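3.2 Einrichtung und Pflege des Handgreifers

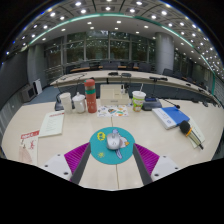
Die Angaben des Herstellers Skjelbred zur Standzeit der Fingerbeläge haben wir nicht übernommen. Sie beruhen auf Versuchen an einem fest montierten Greifer, und ob sie sich auf ein von Hand geführtes Gerät übertragen lassen, ist offen. Geprüft wurde deshalb nach je 200 Griffen: Sitz der weißen Halterungen, Parallelität der Finger, Zustand der dunkelgrauen Kontaktstreifen (Abb. 4).

Abb. 4: Handgreifer mit magentafarbenen gerippten Fingern beidseits eines runden Mauspads, Weitwinkelansicht.

Von 68 Prüfungen führten 9 zum Nachziehen der Schrauben. Abou Jaoude wertet das als Beleg für die Prüfroutine. Wir sind zurückhaltender, denn eine Vergleichsreihe ohne Wartung fehlt, und das Anzugsmoment wurde erst ab Dezember protokolliert.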